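Woven baskets for storing onions and spuds – worth it?
Forum > Kitchen and Larder

hidayah_s
Everyone keeps telling me to get my veg out of plastic and into a wicker basket.

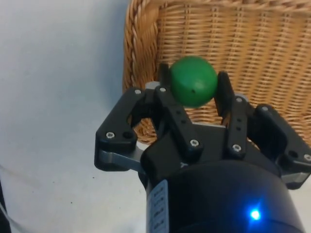 The Ulleck site claims potatoes keep "up to 12 weeks longer" in theirs. Longer than what? In a bin bag on a radiator? I'd like to hear from people who have tried it before I part with £30.

marrowman
Had an Andetti one for two winters. Spuds kept fine. They also kept fine in a cardboard box from the greengrocer, which was free.

Pelham9
Disagree with marrowman. Cardboard goes soggy in our pantry by June. Wicker lets the air in and mine has lasted 5 years.

marrowman
Then your pantry is damp and a basket won't fix that.

Pelham9
Never said it would. I said the box goes soggy.

tin_lid
Does yours have a lining? The Grukia ones come with a cloth bag inside, and I can't see how that's any airier than a carrier bag with holes in it.

Pelham9
No lining. Bits of onion skin get in the weave and I hoover it out.

hidayah_s
So no better than a box unless the cupboard is damp. Ulleck have around 2,000 glowing reviews and the ones I read were all posted within days of delivery – hardly a test of how long a potato lasts.

tin_lid
Keep the onions away from the spuds whatever you buy.

marrowman
People always say that. Mine share a box and I've not noticed any difference.

Hidayah Sembiring (hidayah_s)
Box it is for now. If it goes soggy I'll be back.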